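3. Does anyone trust a locker?

The college's leaflet says lockers at the Fodham site have cut petty theft. I am not convinced. It gives no figures from before they were put in, and the only source is the supplier, Wornel.
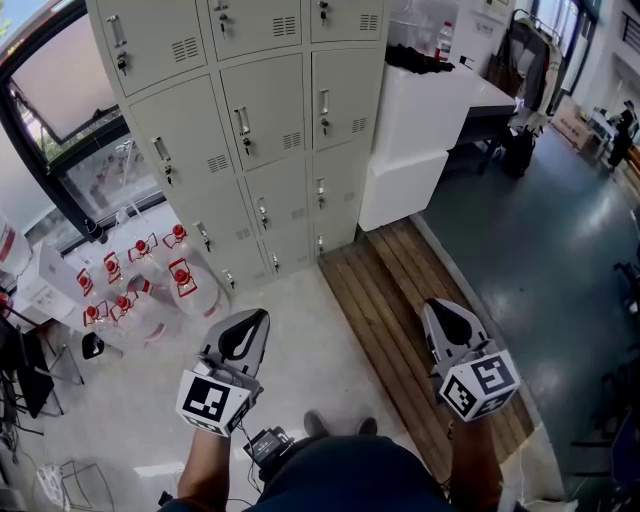 I sent a survey to 500 students and asked whether they felt their bags were safer. Most said yes – but feeling safer is a weak measure, and my tutor, Patricio Sosa, said the same of my draft.

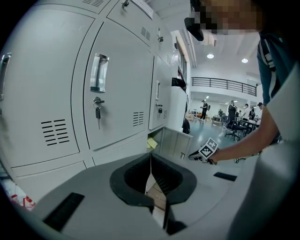

Spare keys are a bigger worry. The office could not tell me who signs them out, so I have left that part of Table 8 blank.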